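Grasp learning from self-supervised bin trials — project gallery
Movwood Manipulation Group
14 shares · 3 comments

The Prusach project looks at how far a grasp policy can be improved from its own attempts, with no human labels after the first stage. The arm picks from one bin, the software decides whether the pick worked, and the result goes back into the training set. The entries on this page follow the work from cell setup to the last evaluation. Each is kept to a few lines. The full method, including the network layout and the training schedule, is in the project report.

1. Task definition

A trial starts with a set of mixed small objects in the front bin. The policy proposes a gripper position, a wrist angle and a closing height. The arm executes the proposal once and lifts. There is no second attempt at the same pose. If the lift fails, the objects stay where they ended up and the next proposal is made from the new arrangement.

Single-attempt execution makes the data slower to collect but easier to read. Earlier versions allowed a small corrective push before closing. That improved the raw success rate and made it hard to say which part of the motion had earned the label.

2. Object set

The training pool is divided into soft, rigid and mixed items. Soft items are fabric-covered or stuffed. Rigid items are mostly toys and household parts. Mixed items include pouches, straps and anything that changes shape when a finger touches it. The evaluation pool shares no objects with the training pool.

Selection was by size and weight only. We did not remove shiny or dark items, although both give poor depth readings and account for a large share of the bad proposals in the first rounds.

3. Bins and fixtures

Two metal bins stand one behind the other and are clamped at the junction. An early run without clamps had to be thrown out after the front bin crept toward the arm during collection. The offset was small per trial, but the calibration was no longer valid by the end of the run.

The sloping sides matter more than we expected. Objects that would rest against a vertical wall tend to slide back toward the floor, which keeps most of them within reach of both fingers. Corners remain the weak point.

4. Workspace during collection

The camera position is fixed for all rounds. Images are recorded before the approach, before closing and after the lift. Only the first two are given to the policy. The third is used for labeling. 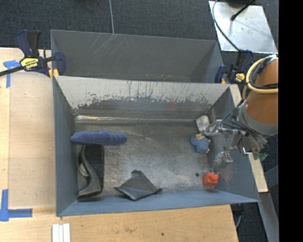

Front bin with mixed objects, gripper at the right side. The fingers extend toward the small items there; the soft blue object and the black one lie to the left.

Arrangements of this type, with several small items close together near a wall, are the hardest in the set. A finger that is well placed for one object can be in the way of the next. The policy scores each pose for the whole gripper and does not plan around individual objects, so any avoidance it shows has been learned from failed closings.

Wear on the bin surfaces is left as it is. We tested a model trained on images with the bin texture replaced by a flat gray, and it did worse on the real bins — mostly by treating scratches and reflections as object edges.

5. Automatic labeling

A trial is marked as a success if the fingers remain open by more than a set gap after the lift, and if the image of the bin has changed in the region of the grasp. Both conditions must hold. Finger gap alone misses thin items. Image change alone counts every object that was knocked aside.

Kirsty McIver checked 400 labels by hand, drawn evenly from all rounds. Disagreements were concentrated in thin fabric items, where the gap after closing was close to the threshold. The threshold was not retuned afterward, and the reported results use the original value.

6. Data volume

The released set, named Bratska, contains 3,346 trials. Of these, 900 come from the scripted first stage, in which poses were sampled at random above detected objects. The remainder were proposed by the policy at successive stages of training.

Trials interrupted by a cable snag or a protective stop are excluded. They are listed in a separate file with the time of day and the stop code.

7. Training rounds

The policy was retrained from scratch at each round instead of being updated in place. Updating in place was faster, but it drifted toward the object types it already handled well. The Jin planner, which turns a scored pose into a joint path, was unchanged throughout.

8. Evaluation

Each model was run for 30 trials per arrangement type: spread, clustered and against the wall. Gains over the scripted stage were clear for spread and clustered arrangements. Against the wall the final model was better than the first, but the difference was within the variation we saw between repeated runs of the same model, and we do not claim it as a result.

Soft objects improved earliest. Flat rigid objects improved last, and some remained below the scripted baseline until the final round.

9. Known limits

All data come from one arm and one gripper. Lighting was held constant. The label rule cannot tell a single object from two objects lifted together, and the report counts both as success. A follow-up run with a scale under the rear bin is planned for July.

Bratska trial records and label files are available from the group on request. Please state the round numbers needed, as the image archives are stored separately.

Share this page · 14 shares
3 comments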